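Jilamby starts side-by-side gripper trials

2/12/23

Jilamby has begun comparing two grippers at its Worimari workshop, one supplied by Nornico and one built in-house. Each will run 500 pick cycles on the same arm, with the controller settings left unchanged between runs. 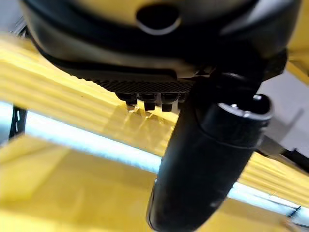
Wrist camera view of the gripper over yellow surfaces.

Test lead Junaid Dogar said the first 35 cycles in November were used to set grip force – those results will not be counted. Danish Farooqui is logging missed picks and closing times. The trial covers 6 part shapes, and a second wrist camera from Khattak will be tried afterwards.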